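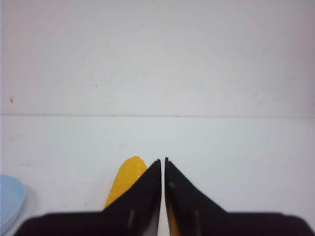
Kazue Kobori

Pale bench top against a light gray wall: color cast and glare

I need advice on the finish and lighting of a small bench room. The wall is a flat light gray, Udby 514, two coats by roller. The bench top is a pale white from Odera, pushed up to the wall so that only a thin line shows at the joint. Lighting is four ceiling panels from Davton, sold as neutral white with a CRI of 90. I measured 1,000 lux at the middle of the bench with the panels at full output.

The problem is that the top reads slightly blue. The sample chip did not read blue. I keep a small yellow piece on the bench as a color check, and it looks correct to me, a saturated golden yellow with a fine speckle in it. So the warm end seems fine and the cool end seems off.

Questions:
1. Is the cast from the lamps, the wall paint, or the top itself?
2. Is it worth repainting the wall a darker gray to get a clearer line at the back of the bench?
3. Does anyone have a finish that cuts glare on a top this pale without leaving it hard to wipe?

I would prefer to keep the top. Replacing it means removing the back rail as well.

Posted in: Interiors > Work Surfaces and Finishes | Tags: bench tops, gray paint, color rendering, glare

#2 emollel

Question 1 first. It is the lamps. A CRI of 90 is an average over a set of test colors and tells you very little about tint. Two panels with the same CRI and the same nominal color can sit on opposite sides of the white line, one pink and one green or blue. Your yellow will look fine under both. Yellow is a poor check for this. Use a neutral card.

Turn off the panels, use daylight from the door, and put the sample chip flat on the bench. If chip and top match in daylight, leave the top alone.

#3 Osamu Honda

Disagree with #2 in part. I have installed the Odera pale white in three rooms and it has a brightener in it. It leans blue under anything with short wavelengths in the output, daylight included. The chip is printed and has no brightener, so chip and top will not match in daylight either, and the test will point at the wrong part.

On question 2, I would leave the wall. Light gray to near white is a small step, but the joint line is straight and can be seen across the whole width. If you need to find the back edge quickly, a darker bead of sealant at the joint does more than a darker wall. It also keeps liquids out. Do you have any sealant in there now?

#4 Kazue Kobori

No sealant. The top was set against the paint dry and the back rail holds it from below.

I tried the chip in daylight as #2 suggested. The chip is warmer than the top. That agrees with #3, but I do not have a neutral card, so I can't say by how much. View toward the wall with the yellow piece in place:

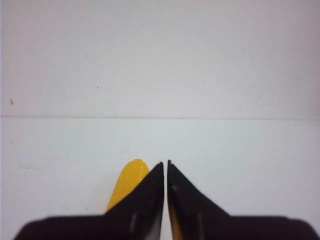 #5 Re: Pale bench top against a light gray wall (tomomi.yagi)

The top looks bluish-white on my monitor and the wall looks plain gray, for whatever an uncalibrated monitor is worth. If the lamps alone were doing it I would expect the wall to shift the same way. Gray paint will show a tint readily. So I lean toward #3, with the caution that a photo has its own white balance and settles nothing.

Also consider what you are comparing with. A saturated yellow beside a near-white makes the near-white look bluer. This is ordinary simultaneous contrast. Take the yellow piece off the bench, wait a minute for your eyes to adapt, and look again.

For glare, 1,000 lux is high for a top that pale unless the work is very fine. Dim the panels before you buy a coating.

#6 emollel

I will accept the brightener if somebody can produce a data sheet. Until then it is an opinion. A cheap UV flashlight in a dark room will show it in ten seconds: a top with brightener glows blue-white and one without stays dull. Kazue, please do that before you order anything.

I do not agree that gray paint shows tint readily. Udby grays have some yellow oxide in the base, which would cancel a slight blue from the lamps. The wall proves nothing either way.

#7 Osamu Honda

I don't have the sheet here. The flashlight test is a fair one.

#8 Kazue Kobori

Results, in the order I did them.

Flashlight: the top glows. Not strongly, but clearly more than the wall, which stays dark.

Yellow piece removed: the top looks less blue to me. My colleague saw no difference.

Panels dimmed by half: glare is acceptable and the blue is still there.

The light also picks up color close to the piece. A dark surface beside it had a warm yellowish-brown tint low down, next to a pale strip of the top. I had not considered reflected color from something that small.

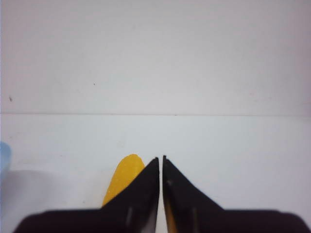 #9 Re: Pale bench top against a light gray wall (Yasuo Uchida)

Reading this in one go. The brightener is confirmed, so the cast is mostly in the top and you will not paint it away from the wall side. The options I know of:

- Laltska matte clear, the version with the UV absorber. It stops most of the excitation and the glow drops. It also cuts glare. Two thin coats, foam roller, light sanding between. It yellows slightly over the years.
- Lamps with less output at the short end. More expensive, and they do nothing about daylight from the door.
- Leave it. Brighteners fade with exposure and the cast will be weaker by next June.

Reflected color is normal on anything dark with a slight sheen. It goes away when you move the piece.

#10 tomomi.yagi

Laltska matte marks badly if you drag anything hard across it. I stripped mine. Ask for the satin and accept a little more reflection.

#11 Yasuo Uchida

Mine has held up, but I only do paper work on it. Try a patch at the rear corner first.

#12 emollel

Fine, it is the top. I would still buy the neutral card.

#13 Kazue Kobori

Card ordered, and a small can of the satin for a test patch. The wall stays as it is. I will run a gray bead along the joint after the patch has cured, not before, so the clear does not wet the sealant. Does the satin need a primer on the Odera, or does it go straight on?

#14 Osamu Honda

Straight on. Degrease it twice.

We use cookies to remember your login and to count page views. By continuing to browse the forum you accept this. Change cookie settings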